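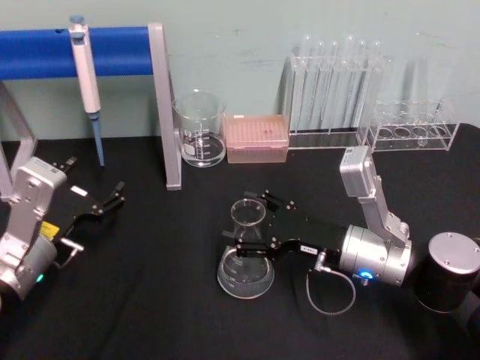
# Bench Glassware, Floltham Room: README

4 min read

Home | Inventory | Docs | Changelog | Contact

This repository holds the inventory, the layout notes and the care notes for the glassware bench at Floltham. It began as a spreadsheet called "glass_final_2_REAL" and has been promoted to Markdown on the theory that people read Markdown. Early results are mixed.

Maintained by Liam Lenihan. Complaints about the colour of the cloth go to Radymyr Lysenko, who chose it.

## What's covered

- Flasks, beakers and test tubes that live on the bench
- The racks, the pipette stand and the tip box
- The black cloth

What isn't covered: anything in the cupboard under the sink. We've all looked in there once.

## The surface

The bench is dressed in black. Clear glass on a white benchtop has a way of vanishing until your elbow finds it, and after the events of May we went dark. On black you can see a rim or a neck from across the room. You can also see every crumb, fibre and dried drip, so shake the cloth out before you set up.

Smooth it flat from the middle outward. A wrinkle under a conical flask is enough to give it a lean, and a lean is how item 19 left the inventory.

## Fields

The inventory is one CSV, `bench_glass.csv`, with 394 rows. Most of those are test tubes, each entered individually by someone with a free afternoon and strong views about traceability.

- `item_id`: a number. Never reused, even when the item is in the broken glass bin.
- `kind`: `flask_erlenmeyer`, `beaker`, `tube`, `rack`, `pipette`, `tips`, `other`. Please stop using `other`.
- `graduated`: yes or no, depending on whether there are marks on the side. It makes no claim about whether the marks are any good.
- `home`: where the thing goes when you've finished with it. See Layout.
- `state`: `ok`, `chipped`, `gone`. Chipped means it's out of use. It doesn't mean "use the other side".
- `notes`: free text. Spelling in this column is historical and has been left alone.

## Layout

The back of the bench is for storage and the front is for work. That's the entire system, and it took 2 meetings.

The pipette hangs from the blue bar of the stand, tip end down. It doesn't lie on the cloth "for a second". The beaker stands by the leg of the stand, with the pink tip box next to it. After that come the tubes in their clear acrylic rack against the wall, then the smaller rack with the round openings.

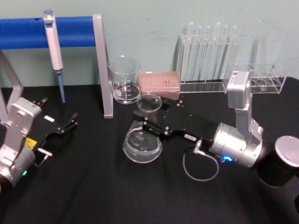 The smaller rack is for whatever you're working on now, so it should go back to the wall with nothing in it. If you come in and find tubes there, they're someone's, and that someone will be cross if you tidy them. Ask first, then tidy.

Clear acrylic scratches if you look at it sternly. Use a soft cloth and mild detergent, no abrasive pads, and keep solvents well away. Our previous rack met the acetone and now has the complexion of a bathroom window.

## Handling

Erlenmeyers: take them by the neck only when they're empty. With anything in them, get a hand around the body or under the base. Set them down on the whole base at once, and don't roll them down off the edge like a coin.

Beakers: the graduations are a rough guide. If your protocol says "exactly" and you're reading the side of a beaker, one of you is mistaken.

Tubes: lift straight up. When the rack is full they sit close together, and pulling one at an angle makes its neighbours chatter. Put them back clean and dry.

Tips: close the box when you leave. Take from one end and work across. The person who takes tips at random from the middle is known to us.

## Known issues

- The Leka order arrived with labels that float off in warm water. Those items are identified by shape and by hope.
- Items moved over from Botdale kept their old `item_id`, so there's a jump to 3,000 partway down the file. Don't renumber them. Radymyr did that once and we spent a day undoing it.
- The Prastano detergent leaves a film if you skimp on the rinse. Rinse with tap water, then deionised, then drain upside down.
- The wall behind the bench is scuffed. It has been reported, and has its own ticket, and will probably outlive the glass.

## Changes

Send edits to Liam as a pull request, or as a note taped to his monitor, which gets merged faster. Breakages go in the same day with `state` set to `gone`. We don't need to know whose fault it was, although the notes column is there if you feel moved to confess.

Last reviewed July 11, 2026.

19 shares | 2 comments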